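How to set up a mesh cube and basket on a side table

A wire mesh cube with a flat board in the bottom makes a cheap open shelf for a hallway, a spare room or the end of a kitchen. Put a small plastic basket with it and you have a place for the things that otherwise travel round the house: keys, post, chargers, sunglasses, the tape measure. The whole job takes less than an hour, and most of that is sorting.

These instructions are for a single cube standing on a table against a wall. If you want to stack cubes or hang them, see the separate Taltcombe page on wall fixings.

What you need

Mesh panels and the connectors that came with them
A piece of board for the floor of the cube
One low basket that fits through the open front
A tape measure and pencil
Fine sandpaper
A damp cloth and a dry cloth
Four small self-adhesive felt pads
A few short cable ties (optional)

Step 1. Clear and clean the table

Take everything off the table and put it in one box. Don't sort it yet. Wipe the top with a damp cloth and a drop of washing-up liquid, then dry it.

Pale tabletops show grey rub marks from pans, shoe soles and the bottoms of metal things. Ordinary washing-up liquid often leaves these behind. Make a paste of bicarbonate of soda and water, rub it on gently with a soft cloth, leave it for a minute and wipe off. Try it underneath the table first if the surface is painted or has a shine to it. Cream cleaners will take the mark off too, but they can leave a dull patch on a glossy finish. Some marks stay, and you may have to live with them.

Step 2. Decide where the cube goes

The back of the table is the best place, right against the wall. Things inside can't fall out behind, and the front half of the table stays free for the basket and for putting shopping down. Keep clear of the corners, especially on a narrow table, where a sleeve can catch the wire on the way past.

Check for sockets before you settle. A plug behind the cube is awkward to reach once the shelf is full.

Step 3. Put the panels together

Lay the panels on a towel so they don't scratch the table. Join the back to one side, stand them up, then add the other side and the top. Leave the front open. The corners will feel loose until the last panel is on.

Push each connector fully home. If one won't go, turn the panel round and try the other edge, as the wires are sometimes a little out of line on one side. A cable tie at each back corner will stop any rattle. Trim the ends close and turn them inwards.

Larysa Stelmakh wrote to us from Nallent to say that she builds hers upside down, with the top panel flat on the towel, and finds it easier to do alone. We tried it and it works well with the larger panels.

Step 4. Cut and fit the floor

Measure the inside of the cube at the bottom, from side to side and from front to back. Measure at the back as well as the front, because mesh cubes are seldom quite square. Use the smaller figure and take off 2 mm for clearance. Ours came out at 353 mm across, and the shop cut the board for us.

Sand the edges, wipe off the dust and slide the board in from the front. It should lie flat without being forced. If it rocks, look for a connector sitting under one corner.

Bare wood marks easily. A coat of clear wax is enough for a shelf that holds post and keys. Use varnish if you mean to stand a plant on it.

Stick the felt pads under the corners, set in slightly from the edge. Without them the cube will slide when you pull something out.

Step 5. Choose the basket

Low sides are best for small things. A deep basket fills up and you end up tipping it out to find a key. Pick one with holes in the sides and a solid floor: the holes let you see what is in there, and the solid floor stops paper clips and coins dropping through. A bright colour is easier to find on a dim landing.

Check that it fits through the opening with room for your fingers. You can keep it in front of the cube during the day and slide it inside when you need the table.

Step 6. Sort and put back

Go through the box from step 1. Flat and larger things go on the board in the cube. Anything smaller than your hand goes in the basket. Everything else belongs in another room, so take it there now.

Leave some space in both. Kyung-hwa Shin, who tested this page for us, keeps to one rule: if the basket is full, something has to come out before anything goes in.

Looking after it

Mesh collects dust where the wires cross. Brush it with a dry paintbrush every month or so, top panel first. Wash the basket in warm soapy water and let it drain upside down. Take the board out when you clean and wipe under it, as grit there will scratch the table.

Check the connectors when you dust. If one has split, replace it before the panel starts to lean.
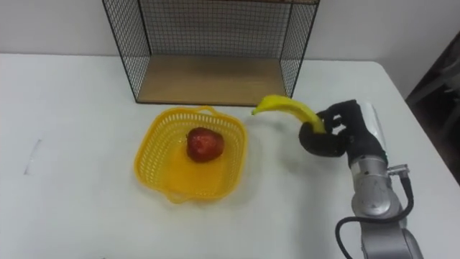 Can I use thick cardboard for the floor of the cube in place of wood?

Cardboard will do for light things such as post or gloves, but it sags in the middle after a few weeks and soaks up any damp. Use two layers glued together with the ridges running in opposite directions, and change to a proper board if you want to keep books or jars on it.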